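Laundry Day in the Back Bedroom

Welcome back to the house pages! After all those months of paint colors and door handles I thought it was time for something a bit more everyday, so this little gallery is about folding clothes on the bed. We moved to Grolbridge last September with far too many bags, and for a good long while the back bedroom was simply where clean clothes went to wait. These days the bed in there gets cleared on Sunday afternoons, or most of them anyway, and I have grown fonder of the job than I ever expected to be (a cup of tea and the radio help enormously).

I like to keep the red fleece blanket spread out while I work. It's soft, it's cheerful, and dark clothes show up on it beautifully, so I don't lose track of a sleeve the way I used to on the old navy quilt.

1. Red and cream

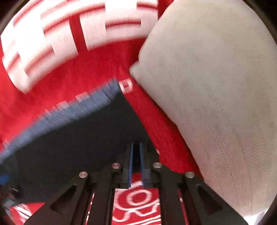 Photo: Annan house pages, back bedroom set

All bunched up together, the red cloth makes the most wonderful folds, with bold white running across it and a bit of dark fabric tucked in between. I'm very taken with the cream on the right as well, which has a fine herringbone weave. I do love a herringbone! My grandmother had a coat in one, and I used to trace the little slanting lines with my finger all the way through church.

2. Trousers, laid out flat

Black trousers get the full length of my attention. I lay them down with the waistband to the left, smooth the legs out to the right, and only then think about folding. There's a blue fabric with a dark leafy print showing along both sides of the pair in this one, and a folded cream cloth beside the waistband. The big white characters on the blanket are double happiness, the ones you see at weddings, and I find them very good company on a gray afternoon.

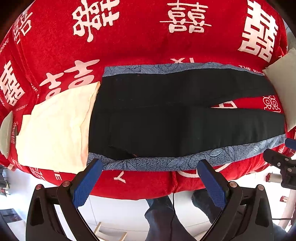 A few notes for fellow folders

Several of you wrote after the Devine Street gallery to ask how I keep creases out of trousers, and the answer is mostly patience. I run the flat of my hand from the waistband down to the hems, bring one leg over the other, and fold in half and then in half again. Fleece I leave until the very end, when everything else is off the bed and there's room to shake it out properly.

Next time I hope to show you the Rumero shelves, which are finally up after two weekends and a good deal of muttering.

Posted Sun 27 July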